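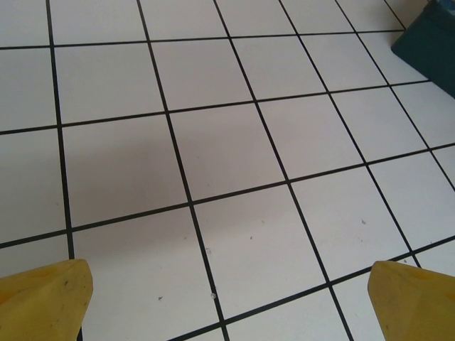

White tile with black grout. I chose this. I want it on the record that a grown adult with a tape measure and a full night's sleep stood in a showroom and chose this.

The pitch was that dark grout hides dirt. It does. The dirt goes and lies on the white part, where everyone can enjoy it.

Large tiles mean fewer lines to scrub, said the man at Gulleck. Then he sold me a grout brush. Then a smaller grout brush, for what the first one misses.

Current method, for those who asked (one person, Ute Wunderlich, and I think she was being polite): sweep, vacuum, sweep what the vacuum flung at the baseboard, mop, stand in the doorway in socks, regret.

Two-bucket people, you were right. I mopped with one bucket from May until last week and was basically painting the floor with soup.

Also tried going diagonal, corner to corner, because a video told me to. You lose your place by the third row and end up marooned by the fridge for 15 minutes waiting for it to dry. I read the back of a cereal box. Twice.

Streaks: less soap. However much you're using, less. I'm down to a capful in up to 4 quarts of warm water and the floor no longer grabs my slippers.

Ute says seal the grout every year. Ute also irons pillowcases, so I weigh her advice accordingly — but I did buy the sealer.

The sealer needs two coats with three hours between them and "no foot traffic." The bathroom is on the other side of this floor. Will report back.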